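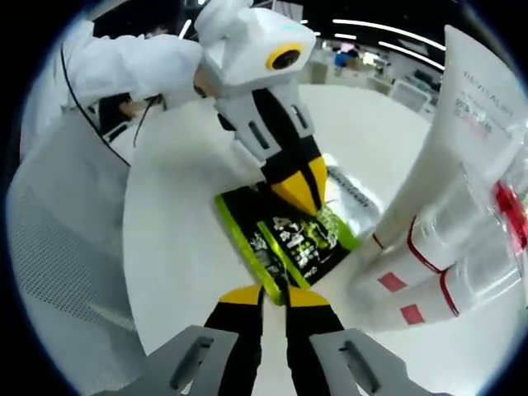
About Clundel

26 April 2026
By the Clundel office

Search this site Enter keyword Go

Clundel is a small company that brings snacks and dry foods from Asia to shops in our region. We started in Plisgate with one rented room and a list of 12 products. Today we keep 933 products in our warehouse on Correa Street, and we deliver to more than 200 shops, school kitchens and cafés.

Most of our customers are family stores. They cannot order a full container, so we let them order from 2 cartons. The order must reach us before noon, and then it leaves the warehouse on the next working day. For orders over 500 dollars the delivery is free inside Plisgate.

Every product which we sell receives an English label with the ingredients and the allergens. We write these labels in our own office and we check them again each January, when many makers change their recipes.

Our second brand, Plallik, is for rice crackers and roasted seaweed. It is sold only in stores, not online.

If you wish to become a customer, please visit the tasting room at the warehouse. It is better to write to us before you come.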